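About us

Hello, and thanks for clicking through! I'm Gleice, and I run Prinilura, a small translation and proofreading business that I started at the end of my kitchen worktop and have since moved to two rooms above a bike shop in Zasadport (mind the stairs, they're steep).

I grew up speaking Portuguese at home and English everywhere else, so I was the child who got handed the phone when the gas board rang. I didn't think of it as a job until a neighbour asked me to put her late mother's recipes into English, all 14 notebooks of them. It took me a whole winter and I loved every page, even the ones that were mostly flour.

Fikri Sopacua joined me a couple of years later. He looks after Indonesian and Dutch, and he's a far more patient proofreader than I am – he'll spend an afternoon on one footnote and come out of it cheerful. Between us and the freelancers we trust, we now cover nine languages.

Most of our work is everyday stuff: birth certificates, school reports, tenancy agreements, family letters, the odd menu. We do longer jobs too. The biggest so far was a parts catalogue for Tarigan with 2,003 entries in it, and I can still tell you the Portuguese for every sort of washer you might want to buy.

We proofread on paper. I know, I know! But I miss things on a screen that I catch straight away in print, especially in tables, where a comma in the wrong column can sit there looking innocent for weeks.

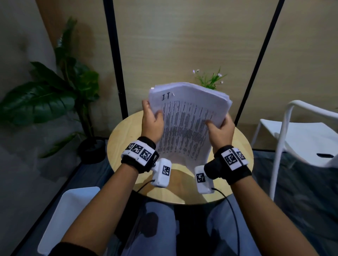
Small print, and plenty of it.

If you've got something you'd like translated, send it over and I'll come back to you with a price, usually by the next morning. Anything under 500 words is a flat fee, and certificates are priced by the page. November gets busy with university applications, so do shout early if yours is one of those.

You're welcome to drop in as well. Ring the bell marked Dura (that's the old tenant, we've never changed it) and one of us will come down and let you in.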